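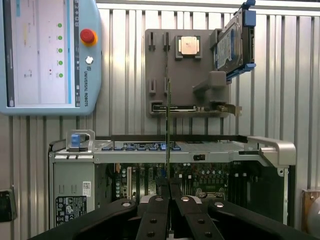 Support > Desktop Workstations > Opening the Case and Changing Parts > FAQ

What should I do before I open the case?

Shut the computer down from the operating system, switch off the power supply at the back, and pull the power cord. Press the front power button once with the cord out and hold it for a few seconds. Then unplug the monitor, keyboard, network and anything else on the rear panel. Lay the case on its side on a flat table, with the removable side panel facing up.

Do I need an antistatic strap?

We recommend one. Clip it to bare metal on the chassis, away from the motherboard. If you don't have a strap, touch bare metal on the chassis before you pick up any part, and again each time you come back to the table. Don't work on carpet.

Which parts can I change myself?

Memory, hard drives, expansion cards and the processor. The power supply and the motherboard are depot repairs at Fundside. Opening the power supply for any reason ends the warranty on the whole machine.

Where do I put the parts after I take them out?

Somewhere they can't slide, stack or get leaned on. A parts holder with a separate slot for each item works well, and so does an antistatic bag per part laid out in a row. Memory modules and cards should be held by their edges. A processor goes down with the heat spreader facing up, in a shallow pocket or in the clamshell the new one came in. Never set it down loose on foam packing.

How do I take out an expansion card?

Open the retention clip for that slot. On cases with plastic clips they swing or slide open by hand and you don't need a screwdriver. Some graphics cards also have a small catch at the end of the slot, and that has to be pressed before the card will move. Pull straight up with one hand at each end. If one end comes up before the other, push it back and start again.

The new card won't go all the way in. What is wrong?

Check that the metal bracket is going down into the gap behind the motherboard and hasn't landed on the edge of the board. This is the most common cause. After that, check that the card is the right type for the slot. A short card can go in a longer slot of the same kind, but an older PCI card will not fit a PCIe slot. 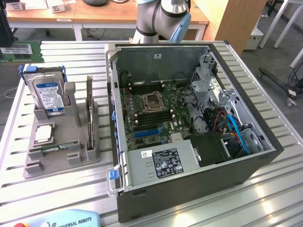 Once the card is seated, the gold edge should be level along its whole length. Close the retention clip only then. A clip that needs force to close usually means the card is still sitting high.

How do I fit memory?

Push the latches outward, line up the notch in the module with the key in the slot, and press down on both ends until the latches close. Modules go in matched pairs. The order in which to fill the slots is printed on the label inside the side panel on Staniforth models. For other models, look up your order number on the support page.

How do I remove a hard drive that is in a caddy?

Unplug the data cable and the power cable from the drive first. Squeeze the tabs on the caddy and slide it out. The drive comes out of the caddy by flexing the plastic sides apart a little. Keep the caddy, as replacement drives are shipped without one.

Can I replace the processor without new thermal paste?

No. Wipe the old paste off the heatsink and off the processor if you are reusing it, and put on a fresh amount the size of a small pea. Replacement processors from us come with a single-use tube, part 109. Lift the retention bracket fully before you put the processor in, match the corner mark, and let it drop in under its own weight. Do not press on it.

The computer beeps and there is no picture. What does it mean?

Usually the memory is not fully in. Power off, unplug, and reseat both modules. If the screen shows code 44 afterward, the processor fan is not plugged in. Code 95 means a drive was found before but is missing now, so check both of its cables.

Do you take old parts back?

We take drives, memory, cards and processors at the Fundside counter and by mail. Pack each part in its own antistatic bag and write the order number on the outside of the box. We do not wipe drives that are sent in for recycling, so erase them before you send them.

How long is a replacement part covered?

300 days from the day it ships, or the rest of the warranty on the computer, whichever is longer. Parts bought through Plastbridge are covered by Plastbridge and have to go back to them.

Contact Jetgate Support | Copyright Jetgate | Back to top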